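Tour operators should publish driving hours

A brochure for an overland trip lists the towns, the hotels and the meals. It seldom lists the hours spent in a seat. I think this figure should be printed for every day of every tour, next to the price, and that travelers should stop booking with firms that leave it out.

Take the route from Prolleck to Ustora, sold by most agencies as a 4-day trip. The map shows a short line. The road has two mountain passes and a river crossing where the ferry stops at dusk. Across the four days, passengers sit in the bus for 18 hours. A person who knew this in advance might still go. A person with a bad back might take the train to Endau and skip the passes.

Operators give two objections. The first is that road times vary. They do, and so do flight times, which airlines print anyway. A range would be enough: four to six hours, with the longest stretch between stops. The second is that the number would scare off customers. That is an argument for printing it.

Distance is a poor substitute. On the plain south of Murthy, a bus covers in one hour what takes three in the hills. A tour of 2,000 kilometers on good highway can be easier than one a third as long on gravel. Altitude and road surface matter more than length, and neither appears in the usual day plan.

The same applies to stops. "Lunch en route" can mean a table and a restroom, or ten minutes at a fuel pump. Passengers who know which one to expect will bring their own food.
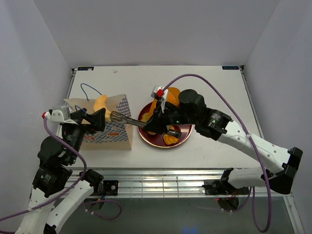
Open paper bag with a blue cord handle.

None of this calls for new law. The drivers already keep logs, and the office already uses them to plan shifts. Copying one column into the brochure would take a clerk an afternoon in October, when next year's programs are set. Until then, ask for the hours in writing before paying the deposit.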